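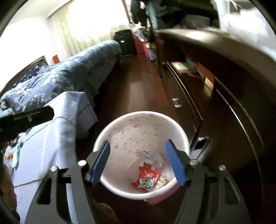

The jaws open over the wastebasket, red wrapper at the bottom.

Home Stories Serials Authors Submit

The Wrapper

Zeeshan closed the jaws and the wrapper slid out again.

"Too high," Zineb said from the bed. She had the notebook on her knees and was keeping score. "You closed on the top of it."

"I closed where I closed yesterday."

"Yesterday it was lying flat."

He opened the jaws and looked down between them. The two blue pads leaned in over the rim of the basket. The linkages were the third set. The first set had been too short, and the second had cracked at the lower pivot on the day Tùng Tạ came up from Cutgate to see it, which had not helped.

They had rented the room in Wellport in November, while the shop at Cutgate was having its roof done. It had a bed, a big brown desk that curved along one wall, and a strip of floor between the two where one person could stand and work. When both of them were in the room, somebody had to sit on the bed. Mostly they took turns.

The gripper was called Severo. Tùng had named it after a man he used to work for who never let go of anything. It was meant to go on the end of an arm eventually, but the arm was in pieces in Tùng's van, and until the roof was finished they worked Severo by hand. You held it, pulled, and the jaws came together. If it could pick up trash held by a person, it could learn to do it on a motor. That was Tùng's view, and he was paying for the parts.

"Write it down as a drop," Zeeshan said.

"I wrote it down."

"What does that make?"

"Seventy pulls, 11 drops. All 11 are the wrapper."

The plastic bag was easy. The bag came up if you got anywhere near it. The cream-colored scrap was nearly as good. But the red wrapper had stiff folds that went in different directions, and when the pads met it they pushed it around until it found a way out underneath.

He tried again from the other side of the basket, with his back half against the desk. The wrapper lifted, turned, and fell.

"Twelve," Zineb said.

"Let me see the pads."

She came down to the end of the bed and held the lamp from her phone on them. The pads were flat and blue and she had glued them on herself. Zeeshan pressed one with his thumb. It gave a little and came back.

"They're fine," he said. "It's the angle. They touch at the bottom first and then they roll."

"They're meant to touch at the bottom first. You asked for that."

"I asked for it when we were picking up bolts."

She didn't answer. She went through the notebook to the page where she had drawn the linkage, back in the shop, with the lengths written next to each bar. There was a tall slot in each arm so the pin could be moved. They had picked a position the first evening and tightened it and had not moved it after that, even when they changed everything else.

"We could go up one," she said.

"Then it won't close all the way."

"It'll close to the thickness of a pencil. Do we have anything thinner than a pencil?"

"The wrapper."

"The wrapper's crumpled. Folded up like that it's thicker than a pencil."

Zeeshan looked at the basket. It belonged to the landlady, Hrefna Bisgaard, and it was pink on the outside with small pink and red spots on the inside. She had asked twice why the trash was never taken out. Zineb had told her it was being used.

He sat on the floor with his feet under the desk and took the left jaw apart. The screws were the small ones from the Bauerfeind box, and they had bought 500 of them because 100 cost nearly the same. Since moving in they had found them in the bedding, in their shoes, and once in a bowl of rice. Zineb took the right jaw. They worked without talking. A bus went by, and somebody on the stairs dropped keys and swore and picked them up.

It was past four when both sides were back on. He pulled once with nothing in the jaws. The pads came together and stopped with a gap between them, even from top to bottom.

"That's wider than a pencil," he said.

"It's a fat pencil."

He stood over the basket and lowered it. The pads went down on either side of the wrapper. He pulled slowly, and one of the folds bent and stayed bent, and when he lifted, the wrapper came with it. He held it over the basket while Zineb counted to five out loud. Then he let it go.

"Again," she said, writing.

It held again. On the next one it slipped, and she wrote that down too.

"Call Tùng?" he asked.

"What would we tell him? Two out of three?"

"He'd like two out of three."

"He'd drive up here. Where would he sit?" She turned the page and ruled a line across the top of the new one. "Do it till we get to 100. Then call him."

Zeeshan shook the basket so the wrapper landed somewhere new, moved his feet, and opened the jaws.

Recent stories
Salt on the Stairs
The Man Who Fixed the Ferry Clock
Four Letters to Aurélien Jacquet
A Dog Called Tuesday
Low Water, Part Two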